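Support > Tandari Desktop > Set-up guide > 4. Moving an existing workstation to Tandari

Tuesday, March 31, 2026
By Pascal Dreßler

4. Moving an existing workstation to Tandari

Use this section if the computer already has an operating system on it and you want to keep the files. For a blank disk, go to section 3 instead. Allow 45 minutes for the installation. Copying your files back is extra and depends on how much you have.

4.1 Before you start

Check the following:

- The disk has at least 700 MB free on the boot partition. The installer stops if there is less.
- The computer is plugged into the mains. Laptops will not start the upgrade on battery, whatever the charge level.
- You know the password for the administrator account. A standard account can start the installer but cannot finish it.
- Disk encryption is suspended, not removed. Section 6 covers this for each type of encryption.

CAUTION: Step 5 of 4.2 rewrites the partition table. Files that have not been backed up cannot be recovered from the installer. Keep the backup on a disk that is unplugged during the installation.

4.2 Installing

1. Put the Neltik installation stick in a USB port on the computer itself. Ports on monitors and hubs are often switched off during start-up.

2. Restart and open the boot menu. The key differs between makers, but F12, F9 and Esc are the usual ones. Press it repeatedly as soon as the screen goes black.

3. Choose the entry that begins with "UEFI". If the stick appears only without that word, go into the firmware settings, turn off legacy boot and try again.

4. Select your language and keyboard. The keyboard you choose here is also used for the disk password, so test any accented letters in the box provided.

5. Select "Replace system, keep home folder". Read the summary, check that the disk named is the right one and click Apply.

6. Wait until the bar reaches the end. The screen may go blank for a minute or two while the graphics driver loads. Do not switch off.

7. Take out the stick when asked and press Enter.

Note: If the installer reports error 2395, the old system was hibernated and not shut down. Start the old system, hold Shift while choosing Shut down, then begin again at step 1.

4.3 First start

The first start is slower than later ones. Tandari builds an index of the home folder and checks every connected device against its driver list. Sign in with the account name you had before. If the name contained spaces, these are now hyphens.

1. Open Settings > Updates and install everything listed.

2. Restart, even if you are not asked to.

3. Open Settings > Devices. Anything marked with a yellow triangle is working with a basic driver. Click it and choose "Look for a better driver".

4. Open Settings > Security and resume disk encryption.

USB devices that show up as serial ports may be given a different port name from the one they had under the old system. Programs that store the port name need to be told the new one. It is listed under Settings > Devices > Ports.
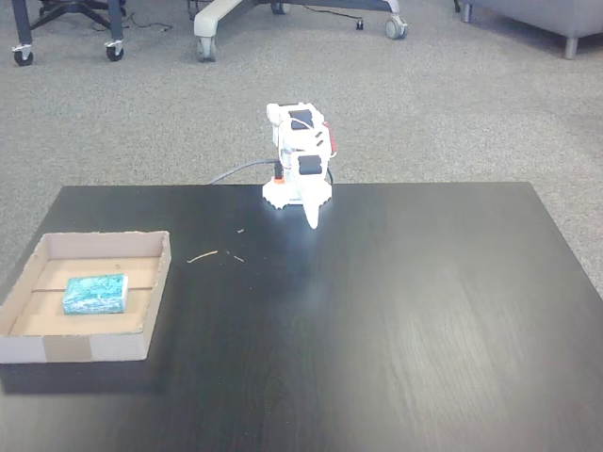

Ritva Rautiainen writes that her port name changed again after the updates in step 1, and that she had to correct it twice in the same afternoon. She suggests leaving it until the second restart. We agree, and recommend finishing all four steps above before changing any port name in your programs.

To stop the name changing in future, select the device in the Ports list and tick "Always use this name". The setting is tied to the device's serial number. Cheaper adapters sometimes have no serial number, in which case the box is greyed out and the name follows the socket. Plug the adapter into the same socket each time.

4.4 Printers and shared folders

Printers on the network are found automatically. Printers connected by USB need to be added by hand under Settings > Printers.

Shared folders from an Ackermann server keep their old addresses, but saved passwords are not carried over. Enter the password once and tick "Remember".

CAUTION: Do not connect to a Gisevetti backup server until disk encryption has been resumed. The backup client treats the unencrypted disk as a new one and starts a full copy.

4.5 Going back

The old system is kept in compressed form until the end of June. To restore it, start from the stick, choose "Return to previous system" and follow the prompts. Files saved since the move stay in the home folder. Programs installed since the move are removed.

Continue with section 5, User accounts.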